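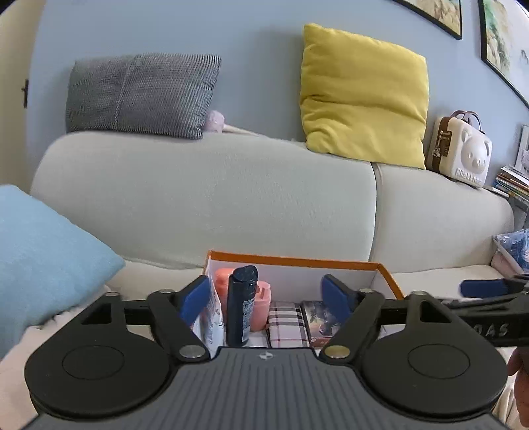

Wk 7 handout – teaching by demonstration, hand-held grippers. Rizwan's group starts first, Mei's after the break.

## Before you record

- Read ch. 3 of the Majumder notes. Just the bit on grip width.
- Teleop = you drive the arm from a desk. Hand-held = you do the job yourself, tool in hand. Know the diffrence, it comes up in April.
- Fingers wide open before going into the box. Come in slow, from above if you can.
- One item per demo. Pads stay in view of the camera the whole time.

Box with the orange rim, sofa setup – pads open, nothing held:
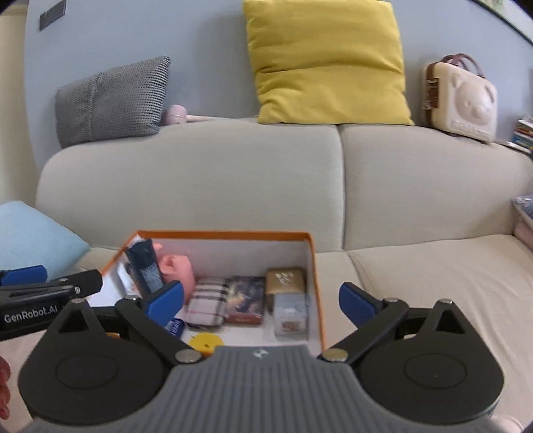

## Recording

1. Start with pads clear of the walls.
2. Close, pause, lift. No regrasping – bin the take and go again.
3. Target is 90 good demos per group, 70 is a pass.
4. Log every fail aswell. Sheet goes to Usman by 4pm.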